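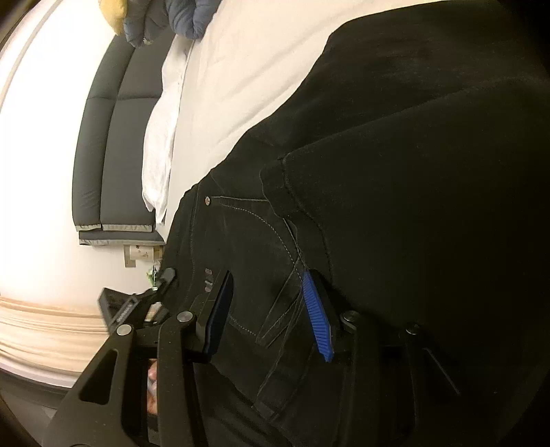 I went to the open day at Viselero this afternoon and I want to get it down before I go to bed, because I know that if I leave it until tomorrow I'll only remember the cookies. I had been picturing a big echoing hall with orange arms swinging around behind a fence, the way they always show it on the news, and part of the upstairs floor was done up like somebody's apartment instead, with a bedroom that had a padded gray headboard and a white duvet all crumpled up as if a person had just climbed out from under it. There was a puffy blue jacket on the bed and something yellow and fuzzy beside it that I very nearly picked up to squeeze! And this is where they teach the machines about clothes. You hold a black gripper in your own hand, two fingers on it, one with a flat black pad and the other with a bright blue one covered in little ridges, and you go after whatever garment they point you to, and all of it gets recorded so that a robot can learn from it later.

But I'm getting ahead of myself. Lucyna picked me up at the corner by the pharmacy and we drove out together with the heater on full, March being March, and we talked the entire way about her sister's kitchen and missed the turn twice. The building is the old Grodurard warehouse, the one with the long loading dock, and I hadn't been out that way since they took down the water tower. I'd have gone right past it a third time if Ruby-Lee Rutherford hadn't been standing out front in her red scarf, waving both arms at us like she was bringing in an airplane.

Inside they gave us name stickers (mine came off in the first five minutes and turned up on Lucyna's elbow at the end of the day) and put us into groups. Ours was led by a young woman named I-seul Yook, who spoke so quietly that we all ended up leaning in toward her, and by the second stop we were a very close group of people indeed. She was lovely. She answered every single thing we asked, including a long one from a man in a fishing vest who wanted to know whether the robots would ever do gutters. She said gutters were hard and thought about it for a good while, and I liked her for that.

She told us that the part people find dull is the part that takes all the time. A shirt is never the same shape twice. Pick up a wrench and it's a wrench every time, but drop a pair of pants on a bed and you have a whole new problem, and drop them again and you have another. So they collect tries, people using the gripper over and over on tops and jeans and towels, and they have 2,000 of them recorded for jeans alone. I thought of all the laundry I've folded in my life without anybody writing down a bit of it.

Then we got to try. I was nervous, I don't mind saying. The handle is heavier than I expected, and you squeeze and the fingers come together, and it feels a little like the tongs I use for corn except that you have to think about it. My job was to take hold of the jeans by the front pocket and lift. I got the pocket. Then I lifted, and the whole top came along too, and I-seul said very gently that I could let go and start over. On my 3rd try I did it properly and Lucyna clapped. She got hers the first time, of course. She sewed for Atwood all those years and she goes straight for a seam without even looking.

What surprised me was how much I noticed once I had that thing in my hand. Where the cloth is doubled, where the stitching makes a stiff edge you can catch on to, how a waistband will roll away from you if you come at it from the wrong side. I have been picking up clothes for more than sixty years and my fingers know all that and never told me.

Downstairs there was a robot arm doing it by itself, folding dish towels on a table. They call it Jõgi, and a very tall man spelled that out for us because we were all saying it wrong. It was slow! It would reach out, stop, seem to have a think, and then pinch one corner so carefully that the whole room held its breath. It folded one towel beautifully and then it folded the next one into a sort of sausage, and everybody cheered just as loud for the sausage. Dzintra Dzene was there with her grandson and he would not leave that table. She told me they'd been standing at it for 47 minutes and she had missed the coffee completely, so I went and got her a cup.

The cookies were the almond kind from the Lithuanian bakery and I had three. Austra Baranauskienė made me take two more home in a napkin, and one of those is gone now too.

On the way back I asked Lucyna if she would want one of those arms in the house, and she said only if it did fitted sheets, and then we were quiet for a bit and I was thinking about Mother at the ironing board with the radio going. I don't know what she would have made of it. I think she'd have told it to stand up straight.

My wrist is a little sore from the squeezing. I signed up to go again when they open up the kitchen part, they had a sheet by the door and I was number 34 on it. Must remember to give Ruby-Lee back her casserole dish, it's been on top of the refrigerator since Christmas and I walked right by it this morning.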